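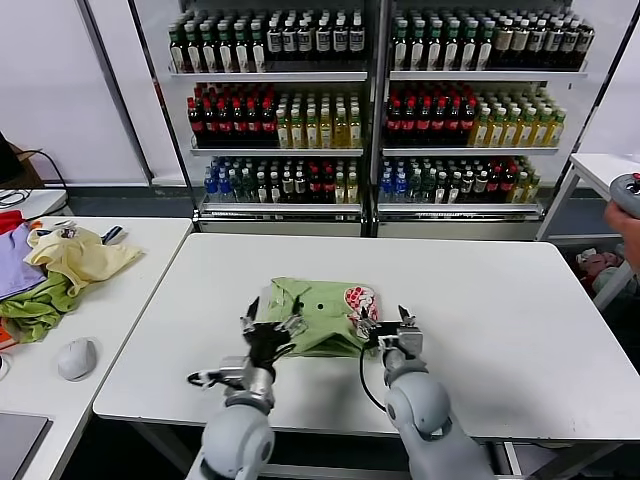
Two arms and one green shirt. The handheld controller is at the far right.

Hevov Fold, reviewed: a method for teaching robots laundry

I have now spent most of February with the Hevov folding release, which comes as a paper, a pile of training data and a recipe for running it on your own two-armed setup. The claim is simple. Show the robot 1,000 human-guided folds and it will handle shirts it has never met. My mother managed this with me in one afternoon and a raised voice, but I was willing to listen.

The method comes from Mehwish Farooqui and Shota Oshima, and its one real idea is what they call regrip labels. Older recipes treat a fold as a single long motion. Farooqui and Oshima chop it up at every point where a gripper lets go of the cloth and takes hold again, and the model learns those moments separately. It sounds like bookkeeping. It also made the biggest difference of anything I tried. With the labels switched off, our arms kept tugging at a corner they had already dropped, with great confidence.

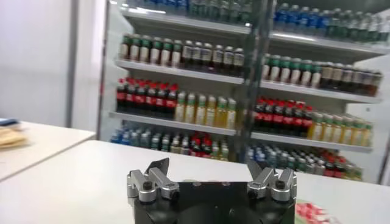 Wrist view, gripper open, drinks shelves behind.

Three camera views go into the model, one from the head and one from each wrist. The wrist views are where I expected trouble. A wrist camera spends a lot of its life looking past the cloth at whatever is back there, and in our case that's a great deal of cola. The paper says busy backgrounds don't matter much. I had my doubts, and I was wrong, at least for plain shirts. Stripes are another story, and the paper gives them one sentence.

Setup took Shoaib Mengal and me 7 days, against the "short afternoon" promised in the readme. Most of that went to camera timing. If the wrist images lag the arm positions even slightly, the fingers close politely on air. The timing tool that ships with the release prints "OK" whatever you feed it. 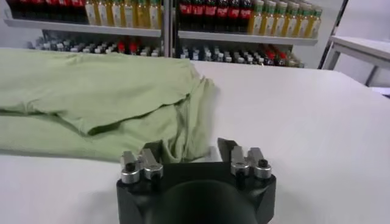 Left fingertip almost at the fabric.

Now the results. We ran 256 trials on shirts outside the training set and got a fold I'd put in a drawer in around two thirds of them. The sleeves go in well. The hem is the weak spot: the model likes to gather it into a sausage and then treat the sausage as finished work. Aqeel Jatoi, who graded blind, wrote "burrito" on the sheet so often that it became a category. 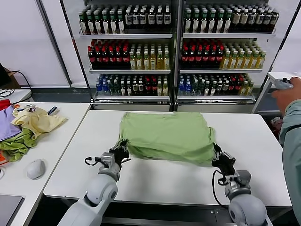
Pulling the cloth taut before the second fold helps a lot, and you only get that behavior if your demonstrators do it every time. Ours didn't. Haris Bugti went back through our recordings and threw out the sloppy ones, which left 963, and the smaller set beat the full one. I'd have liked the paper to mention this before we collected everything.

Good: regrip labels, readable code, sensible defaults for training.
Bad: the timing tool, the readme, anything with stripes.

Worth it if you already own the arms and have patient people to drive them. If you just want folded shirts, the old way is still faster. I'm keeping it installed, and trying towels next.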